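Replacing a SATA data cable in an old desktop tower

Saturday, September 3, 2022
Filed under: Repairs, Desktops

Quick one. Drive vanishes from the BIOS, comes back after a restart, vanishes again. Before you buy a new drive, swap the cable. Cheap part, short job, and it's the fault more often than people think.

Written with an office-type tower in mind but most are much the same inside.

What you need

- Crosshead screwdriver (some cases don't even need that, just a latch)
- New SATA data cable, same length as the old one or a bit longer
- Torch
- Something to put screws in. A saucer will do
- Phone, for photos before you unplug anything

I used a Fernonine cable, came in a pack of 2. Any decent one is fine. Check whether you want straight or angled plugs BEFORE ordering. I didn't, the first time, and the angled end fouled the drive cage.

Before you open it

Back up if the drive is still showing up at all. Do it now, not after.

Shut down properly. Switch off at the wall, pull the mains lead out of the back, then hold the power button in for a few seconds. Monitor, keyboard, network, all of it off. Take a photo of the back first if you've got a lot plugged in.

Case on its side, on a firm table. Not carpet. Side panel off, open side up. Touch bare metal on the chassis before you touch anything else, and keep doing it every so often.

Find the cable

Two sorts go to a SATA drive. Power comes from the power supply, wider plug. Data is the narrow one and goes to the motherboard. You want the data one. It's flat, usually with small printing along it, temperature and voltage ratings and so on. Follow it with a finger from end to end so you know you've got the right one. Sounds daft but with 2 drives fitted it is easy to pull the wrong plug.

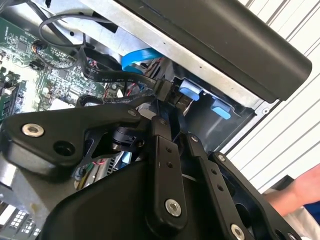 Flat black cable running from the board to the drive area. Printing on it reads VW-1 80°C 30V Serial.

Look it over while you're there. Sharp kinks, a squashed bit where the side panel has caught it, a plug sitting crooked. Any of those, bin it. If it looks perfect, swap it anyway, you can't see a broken conductor.

Take your photo now. Note which socket on the board it goes to, they're normally numbered. Put the new one back in the same socket, saves messing about with boot order later.

Getting the old one out

Hold the plug, not the cable. Many have a little metal clip on top, press that down and keep it down while you pull. Straight out, no wiggling up and down. The plastic tongue inside the drive socket snaps very easily and then you really do need a new drive.

Do the drive end first, then the board end. If another cable is in the way move it gently to one side, don't unplug it unless you must.

Know your way round

If you've not been inside one of these before, spend a minute just looking. Power supply is the big metal box with the ratings label on. Leave it shut, never open that. Memory slots are the long thin ones in a row, near the CPU socket. If the processor is out, keep fingers and screws well away from the bare socket, the contacts don't forgive much.
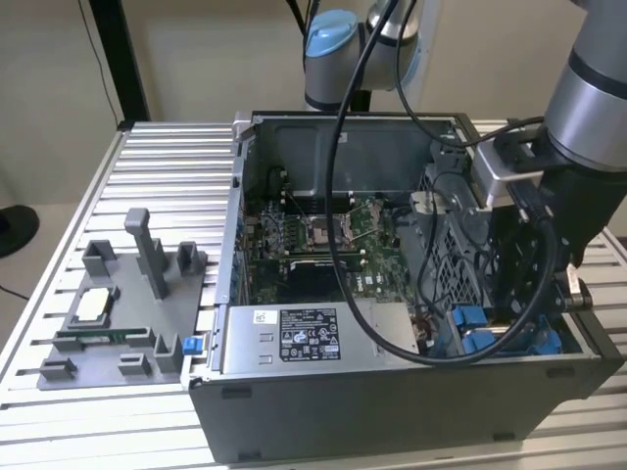
Dell tower on its side, panel off. Silver power supply along the front, empty CPU socket near the middle of the board, memory slots to the left of it.

Fitting the new one

The plug is L-shaped inside so it only goes one way. Line it up, push evenly, stop when it's home. If there's a clip you should feel it click. No click on a clip type means it isn't in.

Board end first this time, then route it, then the drive. Loose curves, no tight folds. Keep it clear of fan blades and of the edge where the panel slides on.

Give the drive's power plug a light push too, they work loose.

Test before closing up

Check nothing is left lying in the case. Count of screws in saucer = count you took out. Mains lead, monitor and keyboard back on, hands out, power up and go into the BIOS. Drive should be listed. Restart a couple of times and look agian.

Still missing? Try a different SATA socket on the board, then a different power plug. Still nothing, it's probably the drive.

If it's fine, power off, lead out, panel back on, done.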